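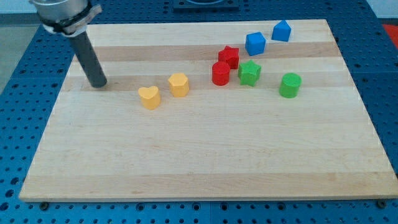
Figure 2. Edge-glued board, strips running horizontally. Pale cream bands alternate with slightly darker tan ones.

3.2 Surface preparation and moisture cycling

Boards made of glued strips (Figure 2) are the main type in this study. Each strip comes from a different piece of stock so the bands differ in color, and as we show below they also differ in how fast they take up water. One-piece boards were used as the control. Both types were bought from the same supplier, Stason, in a single order placed in February, to keep storage history the same as far as we could.

All test boards were sanded by hand, wiped with a dry cloth, then left in the conditioning room until the weight stopped changing. No oil at this stage. Oiled boards are treated separately in Section 3.4.

Cycling went as follows. Board laid flat on a wire rack, top face wetted with tap water from a spray bottle, left to stand, blotted, moved to the drying cabinet. Then weighed and measured again. One full pass is called a cycle. We ran 500 cycles on the glued boards and the same on the controls. An earlier plan called for 1,000 but the cabinet fan failed and the replacement ran at a different speed, so those later readings were dropped. They are not used anywhere in this paper.

Cupping was read with a straightedge and feeler gauge across the grain, always at the same marked spots. Readings along the grain were taken too but changed so little that we do not report them.

3.3 Results for unoiled boards

Most of the movement came early. Glued boards cupped less than the one-piece controls, which was expected — neighboring strips with different ring direction pull against eachother and part of the movement cancels. What we did not expect was the ridge at the glue lines. After repeated wetting the edges of some strips stood slightly proud of the strip next to them. Easy to feel with a fingertip, hard to see except in low side light.

The ridge was worst where a dark strip met a pale one. Two explanations seem possible. Darker strips may be heartwood, which takes up water more slowly than sapwood, so the two sides of the joint swell at different rates. Or the glue line itself holds water and the wood right beside it swells first. Our data can not separate these. Oddsson boards, tested at the end as a spot check, showed the same pattern with a different glue, which leans toward the first explanation, but only 2 of them were run and we would not put much weight on it.

No joint opened fully during the test. Small checks showed up at the end grain of several control boards, none longer than roughly 2 mm. We sealed nothing and repaired nothing between cycles.

Raised grain was a seperate matter. It appeared on every board in the first few cycles and then leveled off. A light sanding took it down and it mostly stayed down. Kitchen guides that advise wetting and sanding a new board before oiling are supported by this, at least for the wood tested here.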